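Sarnero Bench Arm – Set-up Guide
Section 7: Good practice when working close to breakables (simulator first, then the real cell) 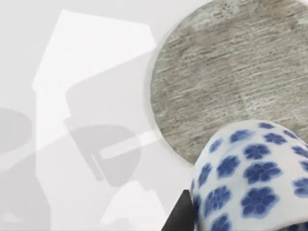

Fig. 7a. Wrist view in the simulator. Finger beside the flowered ceramic piece, grey disc behind.

Read this section before the first close approach. Applies to the Vidau two-finger gripper. Suction heads, see section 9.

Before you start
1. Site rules first. If your site has its own risk assessment, that wins over this guide.
2. Load the Colik table file. Check units are millimetres.
3. Set the keep-out height to 165 mm above the table. All sideways travel happens above this.
4. Speed limit: 280 mm/s for free travel. Lower it again for the approach, step 8.
5. Emergency stop tested today? Not yesterday. Today. Write it in the log.

NOTE: The simulator does not check your e-stop. Step 5 is for the real cell, but get in the habbit.

Approach
6. Bring the gripper in from above, fingers open. No diagonal moves below keep-out height.
7. Stop short. Look at the wrist view. Find both fingers. If only one shows, switch to the overhead view before moving again.
8. Drop to slow mode. Jog in small steps, one axis at a time.
9. Check what is behind and beside the item. Anything the fingers could clip on closing, move it or plan round it.
10. Close in force mode only. Never position mode on glazed or glass items.

CAUTION: Arm shadows fall across a pale table and can look like edges. Do not teach a point off a shadow. Use the table grid overlay, or turn shadows off under View > Lighting and compare.

CAUTION: Rounded shoulders slip. Grip at the widest part you can reach or at a straight neck. If neither, use the Sandhu soft pads and re-run the grip test.

Moving from simulator to real cell
11. Clean run in the simulator, start to finish, same file, no edits. Any edit, start the run again.
12. First real run with a plastic stand-in, same size.
13. One person on the pendant, hand on the enable switch. Everyone else outside the line.
14. Save the log. Keep simulator and real logs in seperate folders.

NOTE: Controller keeps the last 600 events only. Export before a long session or the early ones are overwritten.

If the item moves before the grip closes: stop, open, raise straight up to keep-out height, re-teach from step 6. Do not chase it.

Section revised Thursday, December 12, 2019. Replaces the July sheet.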